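Jurneto 3 Trolley Jack

Low-profile hydraulic floor jack for cars, vans and light trucks. Rated to 3 tons.

The Jurneto 3 is the floor jack we sell most often to small repair shops and to people who do their own brakes and tires at home. It rolls on four steel wheels, the rear pair on swivel casters, and it fits under most lowered cars without the need for ramps.

The handle comes in two sections and locks with a spring pin. Lowering is controlled by turning the handle to the left. Turn it slowly, a quarter turn at most, and the arm will come down at a steady rate. The rubber pad on the saddle lifts out for cleaning and can be replaced when it wears. 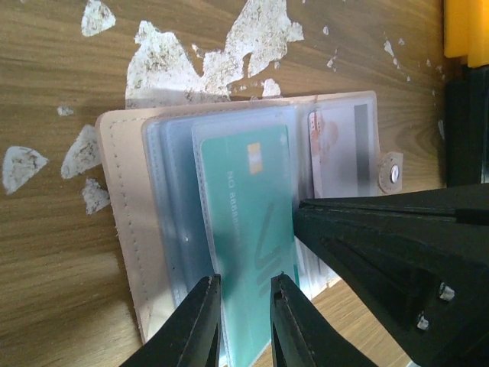 Each jack is filled with oil and bled before it leaves our Endanholm warehouse. If the arm feels spongy after shipping, open the release valve, pump the handle several times, close the valve and try again. Use hydraulic jack oil only — brake fluid will ruin the seals.

A jack is for lifting. Before anyone goes under the vehicle, set it down on a pair of rated stands on level concrete. Stands are sold separately.

Specifications
Capacity: 3 tons
Maximum height: 416 mm
Saddle diameter: 138 mm
Handle: two-piece, steel
Finish: gray powder coat

In the box
Jack, handle in two sections, saddle pad, printed manual

Spare parts
Seal kits, casters and saddle pads are kept in stock under the Istimix label. Please have the serial number ready when you order. It is stamped on the left side plate, behind the front wheel.

Returns
Unused jacks can be sent back within 30 days in the original carton. Keep the foam end blocks, as the carrier will not accept the box without them. For repairs under warranty, write to Gitau Odera at the service desk and include a copy of the receipt.

Page updated 28/04/2026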